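Notes on budgeting for a second manipulation cell, posted as a thread. Bundine lab, equipment plan for next fiscal year.

**1/** We have to submit one equipment request by December. The question is whether to buy a second hand for the existing cell or put the money into spares, mounts and cabling. I have been on both sides of this one.

**2/** Quote from Stüber for the adapter plates and fasteners came in at 2369 before shipping. Fernilier has not quoted yet. Ihor Dovhaniuk has asked them to split the price by line item, with hardware on one line and support on another. Bundled quotes are hard to compare and harder to defend.

**3/** Lead time on the plates is 13 weeks. The hand itself is shorter. If you order both on the same day, the hand sits in a drawer waiting for something to bolt it to. Order the plates first.

**4/** Current work, ball on a white table:

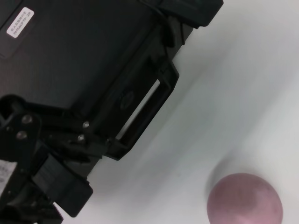
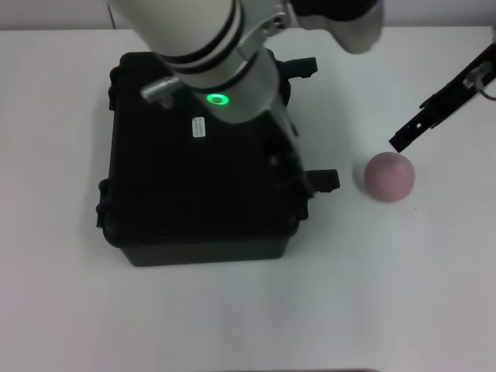 **5/** Mounting hardware is the line people leave out of a request. The list price covers the hand. It does not cover the plates, the brackets, the screws or the hours spent getting them square. Cabling is the other one. The thin red and white cable by the gripper finger in the second shot is the class of part I now budget in multiples — three per arm, at minimum. It is cheap, and a cell is down without it.

**6/** Seo-ah Tak keeps our parts sheet. Her rule is that every item gets a model code copied from the label on the unit, never from the invoice. Resellers shorten codes and drop suffixes. We once returned two brackets over a missing suffix and paid freight both ways.

**7/** Storage and transport also go in the request. One hard case per hand, foam cut to fit. Truscombe charges for the foam cut separately. Ask for it in writing.

**8/** Test objects: plain balls, matte finish. Lowest line in the budget and still worth listing, so that replacements match what you started with.

**9/** Where I stand as of May 23, 2025: plates and cables now, second hand deferred until Fernilier replies. Alby McPhee would rather do it the other way around and take the discount on a two-hand order — I think the discount is smaller than the cost of an idle unit.

**10/** Young-sook Lim is checking whether support can be paid from a different account. If it can, the second hand fits this year and post 9 is out of date. I will add the Fernilier numbers under this post when they arrive.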